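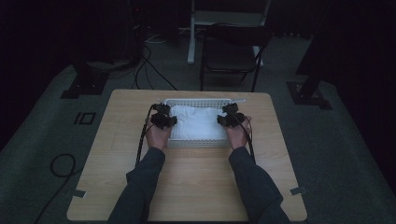

M. Cherkaoui, Contributing Writer, Vestard Quarterly

The Linen Count
August 2019

It was the rule at the Prerkano Guest House that the white cloths be folded before noon and placed in the basket with the rim toward the door. The rule had been set down by the first manager, and no later manager had seen fit to strike it out.

The new housekeeper read it on her first morning, standing in the linen room on the second floor. The handbook ran to 40 pages. It gave the proper method for candle wax, for red wine and for the hair of guests' dogs, and it gave a full page to the white cloth, which was to be kept apart from all the others and never sent down to dinner.

She asked the manager what the cloth was for.

"It is for the basket," the manager said, and returned to the accounts.

In its best years the house had taken in 3,000 guests between spring and the first frost. The Stirkar road had since been moved to the far side of the valley, and the bell at the front desk was now rung mostly by the man who brought the mail. The work of the linen room went on as before. Each morning the housekeeper shook out the cloth, folded it, pressed the air from it with her palms and laid it in the white basket. Each evening, as directed, she took it out again.

By the third week she had formed an opinion of the matter. The cloth was clean. It had been clean when she came, and she was wearing it thin with care. She wrote to the owners in Vestard, in plain and respectful terms, and asked that the rule be reviewed.

The reply came in September. The owners thanked her for her letter – it was the first they had received from the linen room – and asked whether the rim still faced the door.

She read it twice beside the table. Then she set one hand on either side of the basket and turned it toward the window, a quarter of the way and then a little more. The cloth did not shift. Downstairs the bell rang, and she heard the manager push back his chair and go to see who it was.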